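**Wunness G6 hand-held gripper - good practice for recording in homes**

Applies to the G6 with trigger handle and standard linkage fingers. Updated 24th June. Replaces the page headed "Home sessions, basic rules".

The G6 is a two-finger gripper that you hold and operate by hand. It records the task as you do it, and the recording is used later to train a robot arm. It has no motors, so the rules for powered grippers don't apply to it. The rules below do. They are the same ones we give to Iteck and Bretton, who run their own sessions with our units.

## Before you start

- Get written consent from every adult living at the address. One signature for the household isn't enough.
- Ask which rooms are off limits and write them on the session sheet.
- Put away mail, prescriptions, bank cards, family photos and anything with a name or address on it. If it can't be moved, turn it over or cover it.
- Turn off screens in the rooms you will work in.
- Check every screw on the linkage with the driver in the kit. Snug is enough. The threads in the arms will strip if you lean on them.
- Squeeze the trigger all the way and let it go ten times. The fingers should close evenly and come back on their own. If one side lags, use another unit and tag this one.

## Holding the tool

Keep your fingers around the handle and off the linkage. The arms close like scissors near the pivots and will pinch skin. Long sleeves should be rolled above the wrist, and rings come off.

Move at the speed you would use for the chore if you weren't holding anything. New operators tend to go too slowly at first, then rush once they get bored. Arlo Achterberg, who trains our operators, has people fold the same shirt for 5 minutes before any recording counts.
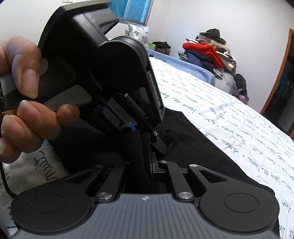
Cloth needs more care than hard objects. A pivot can catch a loose thread and pull it a long way before you feel it through the handle. Open the fingers fully before you back away from a garment, and never tug to free one. Stop, put the tool down and release the fabric by hand. Don't use the G6 on lace, open-weave knits or anything the resident has asked you to leave alone.

Cables should have enough slack for a full turn of the wrist, but no loop should hang below the fingers.

## Session limits

- Longest continuous recording: 6 minutes
- Longest session in one home: 90 minutes, breaks included
- Trigger pulls before the next pad check: 100

The session limit is there for your wrist as much as for the resident's patience. Report any numbness or soreness the same day.

## Children and pets

No recording with a child in the room, even with a parent's permission. Pets go behind a closed door. If someone walks in, stop the recording and mark it for deletion before you carry on.

## Cleaning and storage

Wipe the pads with a damp cloth between homes. No alcohol on the pads - it dries them out and they start to slip. Pick lint out of the pivots with the plastic tweezers, not metal ones. Store the unit with the fingers open.

## Parts and questions

Replacement pads and screw sets are stocked by Hijazi and ship in pairs. Always change both pads together. Questions about consent forms or deletion requests go to Pylyp Pylypenko. A resident can ask for deletion at any time and doesn't have to give a reason.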